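Teaching the Arm to Clear a Table, Part 4: Reach

By now your arm is bolted down and homes without hitting anything you love. Mine is called Paul, lives in the shared shop in Davelthorpe, and took 138 tries to learn where a bowl was.

Start with the gripper open and 40 mm above the table. Jog it over your first target, save the point, then back off the way you came. Diagonal shortcuts are how I lost a mug.

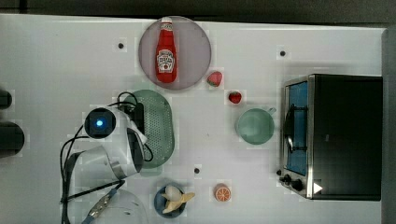
Check your cable slack next. Swing the wrist to both limits at quarter speed and watch the loops - if one goes tight, stop and re-clip it at the elbow.

Save the points under names you'll recognize in January. "Point_final_2" is a cry for help.

Run the whole list slowly, one hand on the stop button. Dulce Jaramillo keeps both hands on it, and she still has all her mugs.

Part 5 covers grip force.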